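The Charger That Wasn't in the Box

Mulcahy stopped putting chargers in its phone boxes in May, and the announcement came with a picture of a leaf. The company says most of us already own a charger. It says smaller boxes mean fuller pallets, and fuller pallets mean fewer trucks. All of that may be true. I would still like to see the arithmetic, and so far I haven't been able to get it.

Here is what I did get. A press sheet, two pages, with the word "responsible" in the first line. A follow-up email saying the savings were "significant across the product life cycle." When I asked how many buyers went on to order a charger separately, in its own box, with its own padding and its own trip to the front door, I was told the company does not break that out. It sells the things, so somebody there must know.

The phone costs the same as last year's. The charger is now $15.

Brovholm, which makes tablets and a fairly ugly speaker, went the same way a few months earlier and at least knocked $7 off the price. That is less than half of what it charges for the part it took out, but it is something, and the company didn't bother with a leaf.

The usual defense is the kitchen drawer. We all have one, the argument goes, and it is full of old chargers. Mine is. I emptied it one Sunday and plugged everything in. Several did nothing at all. One belonged to a shaver I threw out years ago. The ones that worked were slow enough that the phone, left on overnight, had barely filled by breakfast, and the new cable didn't fit most of them anyway. The cable in the box had a different end from the old ones, a detail the press sheet left out.

Fornthorpe, a repair chain with a shop near me, keeps a bin for dead chargers by the door. The Skirnside branch logged 1352 of them last year and 2402 this year. You could read that as proof that people are finally clearing out their drawers, and Mulcahy's people would surely read it that way. You could also read it as a lot of cheap replacements dying young. The log doesn't say which, and I'm not going to pretend it does.

What would change my mind is pretty simple. Put a check box on the order page: charger, yes or no, same price either way. Then publish how many people say no. If the drawer story holds up, it costs the company next to nothing.

I suggested this to Mulcahy. The reply thanked me for my interest in sustainability.

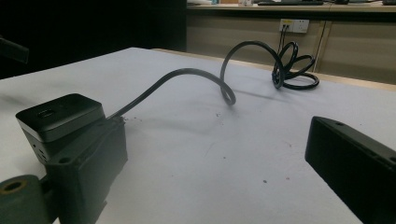 Vol. 15, No. 7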